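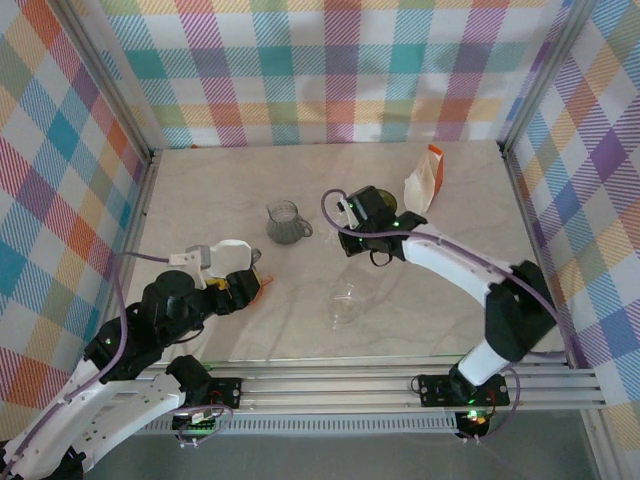
Both arms over the glassware, Clostmont cell.

Clear glass and false grasps

The Stalteo gripper guide says a closed jaw plus a torque reading means a grasp. I don't buy it. In March our log listed 364 good grasps, and Paraskevi Tsoukalas found 15 that had closed on air.

Step 1. Stop both arms and lock out motion before reaching in. A software pause is no lockout. 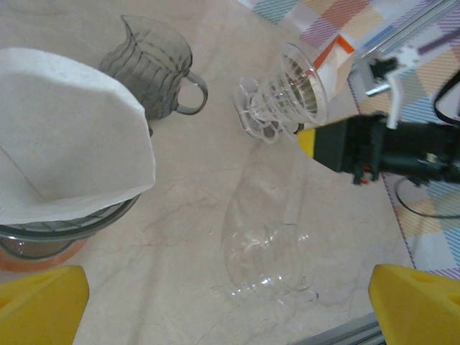 Step 2. Compare jaw gap with the log

Fingers fully together and "object held" in the log – that is your fault.

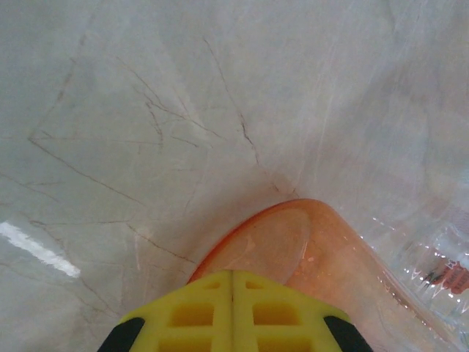

Wrist view, yellow fingers closed, orange plastic behind them.

Step 3. Raise the minimum gap to 2 mm and rerun at low speed. Keep the clear pieces in the set, however tempting it is to swap them out.

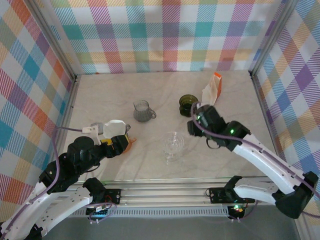

Right gripper just above the green cup.

If it still reports a grasp after seven tries, suspect the finger zero. Re-zero, then repeat step 2.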